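4/11/19

# Air taxis need a landing plan before they need a launch date

Every few weeks another company shows off an aircraft that is going to lift commuters over the traffic. The latest to land in my inbox is the Tandham, a two-seat electric machine with a promised range of 40 miles. The drawings look good. I have no reason to doubt that the thing will fly.

My complaint is with the question we keep asking, which is when these aircraft will be ready. I would like to hear more about where they will come down.

A helicopter pad in a city is a serious piece of property. It needs clear approaches, fire cover, a way to get people up and down, and neighbors who will put up with it. An air taxi pad needs all of that plus a heavy power supply, and it needs it many times a day. Seija Karppinen, who spent years planning heliports, told me in January that the talks she sits through cover batteries for an hour and pads for five minutes. In her view one busy site will be harder to get approved than the aircraft itself.

The makers say the pads will follow once demand is there. I don't buy it. Airlines did not build airports by wishing for them. Cities and counties paid for most of them, and they argued over the routes and the noise for years. If the public is going to pay again, the public should be told so now, while there is still time to say no.

Then there is price. Gratent, which wants to run a fleet of these craft, talks about fares close to those of a ground taxi. It also talks about over 300 flights a day from a single rooftop. Take away the second claim and the first one falls with it.

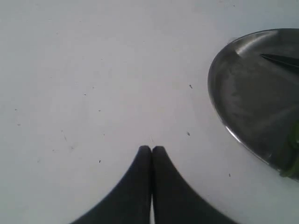

*Gripper fingers over a white tabletop.*

Oldřich Rusnák, a retired airline captain, thinks I am too gloomy. He points out that people said much the same about small regional jets. Fair enough, but those jets used runways that were already in the ground.

I would start with two cities, one pad each, and publish everything: noise readings, delays, canceled flights, what it cost and who paid. Let that run for a full winter. Until somebody does it, I will keep reading the press releases and taking the train.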